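How I wash up with two tubs and hardly any water

Posted 18/11/2019

We lost our hot tap in January and I washed up by kettle for weeks. I got quite good at it! I still do it this way when we're at the cabin in Skendale, so here's the method, more or less as my neighbour Emil Stöckli taught me.

Scrape everything first, properly, with a spatula (a crust of bread also works, and then you can eat it). Put one kettle of hot water and the same again of cold in your first tub, with a small squirt of soap. The second tub gets plain cold water for rinsing.

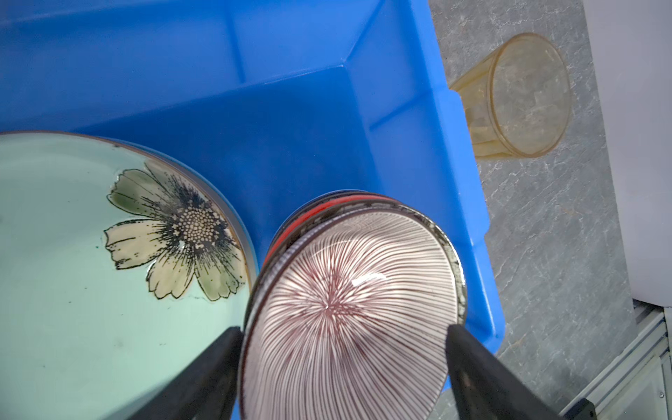

Blue plastic tub and the green flower plate

Glasses go first, then cutlery, then plates, and greasy pans dead last. I let the pans soak while I dry the rest. If the water turns grey halfway through, tip it out and start again, it's only a kettle's worth.

For rinsing, dunk twice and shake. Don't leave the tap running, that's where all the water goes!
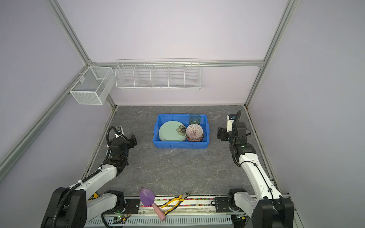 Plate on its side, bowls stacked, tumbler at the back

Leave the dishes to drain for a bit before you pick up a tea towel, and change the towel once it's damp. Mine go over the oven door. Leftover rinse water goes on the beans.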